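How to Get Wool Sweaters Clean Without Shrinking Them

Every December I pull my sweaters out of storage and want to wear all of them in the same week, and every December they smell like a closet. For years I paid to have them cleaned. Then my neighbor Tegwen Gwilliam showed me how she does hers in the bathroom sink, and I have been hooked ever since! It's cheap, it's calming, and the wool comes out so soft.

What you need

A clean sink or tub
Wool wash, or a very mild shampoo
2 big bath towels
A flat place to dry things

Check the label first. If it says dry clean only, believe it (I have a doll-sized cardigan to prove it).

Washing

1. Fill the sink with cool water and swish in a small squirt of wool wash. You want hardly any suds.

2. Turn the sweater inside out and push it under gently until it's soaked through. Do strong colors on their own. Reds especially love to bleed, and I once turned a whole batch of cream socks pink.

3. Leave it for 23 minutes. My timer has been set to that for so long that I've never changed it, so anything near it is fine!

4. Squeeze the cuffs and collar a few times. No rubbing, no twisting.

5. Drain, press the water out against the side of the sink, and refill with cool water. Repeat until the water runs clear.

Drying

Lift the sweater out with both hands under it so it doesn't stretch. Lay it on a towel, roll the whole thing up like a sleeping bag, and kneel on it (my favorite part). Unroll, move it to the second towel, and pat it back into shape with the sleeves straight.

Keep it away from heaters and direct sun. Thick knits can take a couple of days, so if you want yours for the weekend, don't start on Friday night.

Sorting before you start

Put each color family in its own pile, and go through pockets and buttons while you're at it.

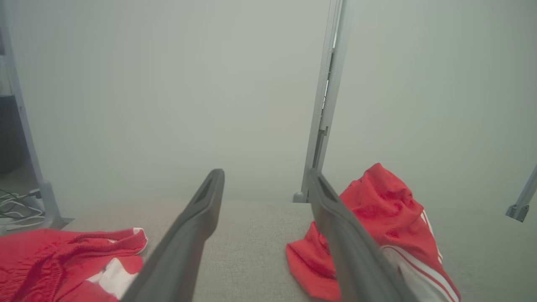 Reds in a group of their own.

Once everything is fully dry, fold it and store it flat. Hangers leave those funny bumps in the shoulders, and they take forever to steam out.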